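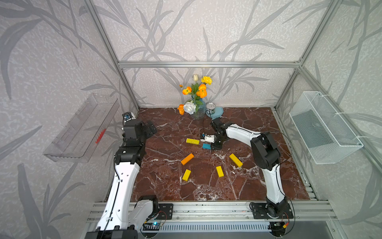 Flillmont Stone and Wallcovering Pattern Names

Version 3, 31 October 2021

A plain-text list of pattern and color names used by sellers of countertops, tabletops and printed wallpaper. Each name is matched to a short set of neutral terms, so that listings from different sellers can be searched together.

Contents

patterns.csv – one row per trade name
terms.csv – the 85 neutral terms and their definitions
sources.csv – catalog and page for each name
changes.txt – edits since version 1

Fields in patterns.csv

name: the trade name as printed, accents kept (Alarcón, not Alarcon)
kind: stone or wallcovering
ground: main color
figure: vein, leaf, stem, stripe, geometric or none
figure_color: up to 3 values, separated by semicolons
direction: diagonal, vertical, horizontal, mixed or blank
source_id: key into sources.csv

Reddish-brown marble with white and gray veins is entered as ground "red-brown", figure "vein", figure_color "white;gray". Pale gray paper with darker gray bamboo-like leaves takes "leaf;stem" under figure. The term "bamboo" is reserved for patterns whose seller uses the word.

Coding rules

Colors are coded from the printed catalog. Where the catalog and the seller's website disagree, the catalog wins and the row is flagged in changes.txt. Names that differ only by a size or finish suffix are merged. Lorau numbers its papers and gives no names, so the number is stored as text with leading zeros.

Known problems

The Porkville catalog was scanned at 200 dpi and its grays are hard to separate. Treat "gray" and "warm gray" as one value for those rows.
Direction is blank for most stone entries.
There are 10 names without a page reference. They are kept until the April revision.

Loading

Files are UTF-8 with a header row and comma separators. Read every column as text – some spreadsheet programs strip the zeros from the Lorau numbers.

License

CC BY 4.0. Pattern names may be trademarks of their sellers.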